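Notes on the autumn trade figures and the retail price of textiles

Posted 28 November 2022 by Gebhard Wyss

Readers of these notes will know that I write on foreign trade two or three times a year, generally when a new set of figures has been released and I have had the time to read the annexes. The present note concerns imports of clothing, bedding and small household textiles, a group of goods which receives little attention beside fuel and grain.

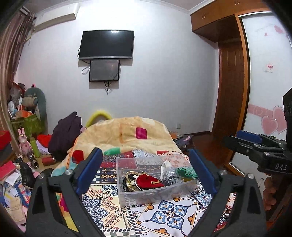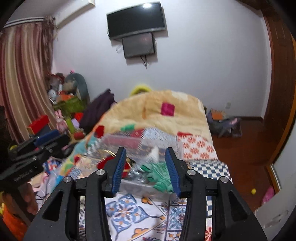
The headline for the group is simple enough. The value of textile imports has risen since June, while the volume, measured by weight, has fallen. Several newspapers reported the first of these facts as evidence of strong household demand. I do not share that reading. When a country pays more for fewer goods, the first place to look is the price at the border, and the second is the exchange rate in which the contracts were written.

Most contracts for finished textiles are settled in dollars, including a good number between parties who never use dollars for anything else. An importer who placed an order in early summer agreed a price in one currency and then had to find the money in another when the goods were delivered. The difference does not appear in the order book. It appears in the customs declaration, and so in the trade statistics, where it is easily mistaken for growth.

Freight complicates the matter. Import values are recorded inclusive of carriage and insurance, whereas exports are recorded without them. A change in shipping costs will therefore move the import column and leave the export column where it was. Container rates came down during the autumn, but many smaller firms were still bound by agreements signed when rates were high. I asked Regula Plattner, who handles purchasing for the wholesaler Brumstead, how long such agreements tend to run. Her firm's last one was for 10 months, and she expects the next to be shorter.

Urs Widmer has written to me with an objection to my June note, and it deserves a proper reply. He argues that a narrowing deficit is good news whatever its cause, as it reduces the amount of foreign currency the country must obtain. As a matter of accounting he is correct. My reservation concerns the composition. If imports fall on account of households going without, the deficit improves and so does nothing else. If they fall on account of domestic producers having taken up part of the market, the improvement may last. The published totals cannot distinguish between the two cases, and I would ask Mr Widmer to look again at the table for yarn and unfinished cloth. Imports of those materials would have to rise if domestic workshops were busier. They have been flat.

There is a little evidence from the producers themselves. Titilayo Akande, of the finishing works at Velstead, reports that her order book is full until spring but that she has been unable to add a second shift. The works employs 75 people and would need to train more before accepting further contracts. The mill at Sineck is in a similar position. Neither case suggests a lack of demand for domestic goods. Both suggest that capacity takes longer to build than a quarterly release allows for.

On retail prices I can be brief. Shops do not pass on a change in import costs at once. They sell what is already in stock at the marked price and adjust when the next delivery is put out, commonly after 2 seasons in the case of bedding and sooner for clothing. I would accordingly expect the higher border prices of this summer to be felt in the new year, even if the currency recovers in the meantime. Omolara Akpan takes the opposite view and believes that retailers will absorb the increase in order to clear their shelves. We have agreed to compare our forecasts when the spring figures are published.

A correction is also due. In my previous note I attributed the table on re-exports to the annual survey. It came from the monthly bulletin, which uses a narrower definition and excludes consignments below a value of 200. The argument was not affected, but the reference was wrong, and I am grateful to the reader who pointed it out.

The next note will deal with services, and in particular with the treatment of repair work carried out abroad. Correspondence may be sent to the usual address.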